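The Long Way Up to Hollis

The trail to Hollis Spring starts behind the old grange hall, and for the first mile you would never guess there was water anywhere near it. It's all dry grass and grasshoppers. Then the path bends into the oaks, the air cools down, and you hear it before you see it: a thin, steady trickle dropping into a stone basin that people in this valley have been drinking from for generations.

I went up on a Tuesday with Imogen Staniforth, who has been mapping the springs of the county for eight years. She has 317 of them in her notebooks so far, and she can tell you how nearly every one tastes. Hollis is "flinty." The one below Plivero Ridge is "a little like pennies, but nice pennies."
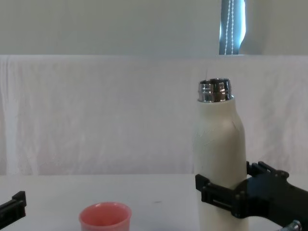

Most of these springs were never on any official map. Imogen finds them the old way, by asking. She knocks on farmhouse doors, reads through deeds at the county library, and follows lines of willow and sedge across hillsides that look bone dry in August. Some turn out to be muddy seeps where deer come to drink. Others are small wonders, like the pool at Fovero, so clear that I misjudged the depth and soaked my whole sleeve!

She tests them, too. Every spring gets a sample sent to the lab before she'll call it good, and plenty of lovely ones fail. Her rule for visitors is simple: if there isn't a recent result, filter it or boil it.
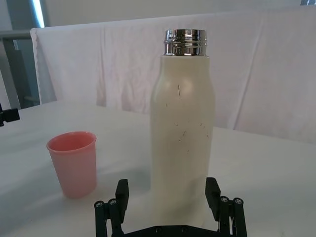 What got me was how different each place felt. Hollis sits 604 feet above the valley floor, and the basin catches the light for maybe an hour in the morning. We got there at the tail end of it, with ferns dripping on both sides and a wren scolding us from the wall. Imogen wrote down the flow, took the temperature, and then sat on a rock and ate a peach.

She thinks there are at least 60 more out there. Next on her list is a hollow past the quarry road, where a retired mail carrier remembers filling his jug in the summer heat. She's heading up in February, when the ground is full and the small ones start to run.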